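The Kitchen Table Letter

I finally cleaned out the fridge. I know, I know, I said in the last letter that I'd write about the quilt show in Stirkness, and I will, but I've spent most of October thinking about leftovers and I want to get it out of my system first.

Some background. My sister-in-law Greer Cruickshank stayed with us for a week while her floors were being done, and on the second morning she went looking for cream for her coffee. She was gone a while. When she came back she had the cream in one hand and a jar of chutney in the other, and she set the chutney in front of me without a word. The label was in my own handwriting and the date on it was from before we moved to this house. We moved that chutney. We put it in a cooler and drove it 83 miles and gave it a nice spot on the door!

So that was the start. I've always thought of myself as a frugal cook. I save the parmesan rinds, I freeze the heels of the bread, I have opinions about chicken bones. But saving a thing and using a thing are two separate jobs, and I'd only ever been doing the first one. I decided that for one month I'd write down everything I threw out, with what I'd paid for it if I could remember. I used the back pages of an old address book and kept it on top of the microwave with a pencil on a string (the pencil still disappeared, twice).

I'll spare you the whole list. Cilantro was on it four times. Half a can of coconut milk, three times, and I only cook one dish that calls for coconut milk. There was a bag of salad greens I bought on the same day I threw out a bag of salad greens. My husband looked over my shoulder at the end of week two and asked whether the list was supposed to make me feel better or worse, and I told him to go eat a yogurt.

What I noticed, once I had a few pages, was that very little of it was cooked food. I'd have guessed it was all sad containers of Tuesday's rice, but we're pretty good about lunch around here. Most of it was ingredients. Things I'd bought for a recipe that used two tablespoons, and then the rest sat there waiting for me to have another idea. I've got nothing against a recipe, but I do think the people who write them should have to come over and deal with the other three-quarters of the fennel.

I mentioned all this to Ignacio Mercado, who some of you will remember from the bread class at the Carnegie hall. He cooked in restaurants for years before he took up teaching, and he was very kind about it, but I could tell he was a little horrified. He told me that in every kitchen he worked in, somebody went through the walk-in first thing in the morning, before any ordering got done. You look, then you decide what you're making, then you buy. I had it exactly backward. I'd sit on the couch with a cookbook, pick something I'd never made, write out a list and go to the store, and I wouldn't open the fridge until I was trying to wedge the bags in.

So I tried it his way. Everything came out. I did one shelf at a time, starting at the top, and wiped each one down with warm water and a little baking soda. The drawers went in the bathtub, where I forgot about them until bedtime.

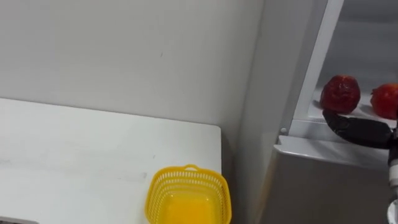 The yellow basket, on the table beside the fridge.

I'm a big believer in the basket now, by the way. Mine is the "eat me first" basket, and anything that's open, or soft, or has less than a few days left in it is supposed to go in there where I can see it. The half onion lives there. So does the last of the feta, and the lemon I zested and then abandoned. When I'm cooking, the basket comes out to the table with me and I have to look it in the eye before I reach for anything new. It goes back in the fridge when I'm done, of course. I'm not running a science fair.

Polyxeni Athanasiadis, who reads this letter and always writes back (thank you, Polyxeni, your notes are the best part of my week), told me her mother did the same thing with a blue enamel bowl, and that as kids they called it "the waiting room." I love that so much. She says on the last night before shopping her mother would tip the whole bowl into a pan with eggs, and you got what you got. I've been doing a version with a lot of olive oil and whatever greens are around, and it's been a good supper nearly every time. The exception involved a beet.

A few other things I've changed, in no special order.

I chop the herbs the day I bring them home. All of them, the whole bunch, stems too if it's cilantro or parsley. Half goes in a jar with a damp paper towel and the other half goes in an ice cube tray with oil on top and into the freezer. It's ten minutes and I complain through all ten of them. But I've only thrown out cilantro once since I started, and that was the bunch I left in the car.

Coconut milk freezes fine! So does tomato paste, in little blobs on a cookie sheet. So does ginger, which I now grate straight from frozen with the skin on, and I will not be taking questions about that. Buttermilk goes grainy when it thaws but you'd never know it in a pancake.

I stopped buying the big yogurt. It was cheaper by the ounce and I threw out a third of it, so you can do that math as well as I can.

And I shop smaller. This one was hard for me. I like a full fridge, and I think a lot of us who grew up in big families do — there's something about opening the door and seeing no daylight between the jars that makes me feel like everybody's going to be all right. A half-full one made me nervous for the first week. I kept opening it to check. But then I could see everything I owned, and I cooked better for it. I made a soup with one leek, two carrots and the end of a block of Gruyere that my husband had seconds of, and he isn't a soup person.

I got a nice long email from Gavin Crichton, up past Droltutow, when I mentioned this project a while back. He keeps a list taped inside a cabinet door of what's in his chest freezer, and crosses things off as they come out. I tried it and lasted nine days. If you're the kind of person who can keep a freezer list going, I admire you and would like to know how you got that way. Mine now says "peas?" and nothing else.

Now, the recipe, since several of you have asked for the green sauce. It isn't really a recipe. Take whatever soft herbs need using, two big handfuls if you have them, and put them in the blender with a garlic clove, a good squeeze of lemon, a spoonful of capers if you like capers, and enough olive oil to get it moving. Salt it more than you think. If you've got a heel of stale bread, soak it in water, squeeze it out and throw that in too, and it'll turn thick and creamy and go much further. Keeps four days with a little oil poured over the top. I put it on potatoes, on fish, on the beet supper (it didn't help) and on a cold pork sandwich that I'm still thinking about.

Before I go, the soup swap is back on at the Carnegie hall at the end of the month. Bring a quart, take home a quart, and please put a label on it with what's inside. Last year I came home with something that was either lentil or chocolate pudding. We're at 373 readers on this letter, which I can hardly believe, and I'd love to meet more of you in person. I'll be at the table by the coat rack with a ladle.

Quilts next time. I promise. There was one made all of old neckties, and I have a lot to say about it.

And the chutney went in the trash, but I kept the jar.

83 likes
14 comments
Share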